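Olitz gripper trial ends with a winner, and plenty left unanswered
18 Dec 2024

Olitz has finished comparing four grippers on its small-parts bench and says the two-finger model from Remeck came out ahead. The company put the result out in a one-page note this week. The note is cheerful. The numbers behind it deserve a slower read.

Over the trial, the four grippers made 1768 grasps between them on a mix of household goods: cups, folded cloth, woven containers, soft packets and a few awkward kitchen tools. The Remeck unit dropped or missed 114 times. Olitz does not give the same figure for the other three, one of which was made by Isaksson, and says only that they "did less well across the board." It also does not say how the grasps were shared out. If the winner got the biggest share of the easy items, the ranking means very little.

Borghild Nygård, who ran the bench work, said the split was "fair enough for our purposes" and that the full table would be shared with customers who ask for it. She did confirm that all four grippers were mounted on the same arm and run from the same Allia controller, with the wrist camera left in one position throughout. That is a point in the trial's favor. Past tests of this kind have swapped arm and gripper together and then credited the gripper for everything.

Woven goods were the hardest group. Straw gives under pressure, the surface is uneven, and a basket with inside dividers offers several thin walls that look much alike to a camera. Nygård said the team spent most of the first half of December on grip force for these items alone, and that the setting they ended up with was chosen by hand. A customer with different baskets would have to do that work again.

Mwangi Mabula, who buys automation equipment for a packing firm and has seen the note, was not ready to place an order. "They tuned it for a month and it works on the things they tuned it for," he said. "I would like to see it on my shelves, with my people setting it up." He also wanted to know how the finger pads hold up, a subject the note leaves out. Nygård said wear was not measured.
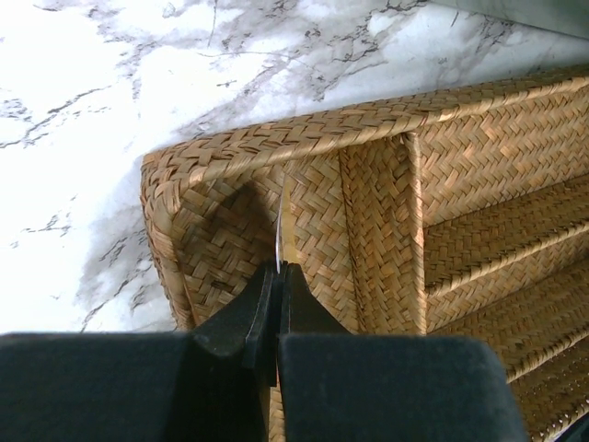
Does a closed gripper count as a good grasp in the Olitz results?
Only if the item was then lifted and held until the arm reached its drop point. A grip that closed on the item and slipped during the move was scored as a miss, and so was any item put down in the wrong place.

That rule is stricter than most, and Olitz should get credit for it. It would get more if the scores were printed item by item. As things stand, a reader can't tell whether the 114 failures were spread evenly or nearly all came from one kind of object – and for anyone packing that kind of object, the difference decides the purchase.

Olitz says a second round is planned, with a new set of items and the same controller. It has not set a date or said whether Isaksson will take part again.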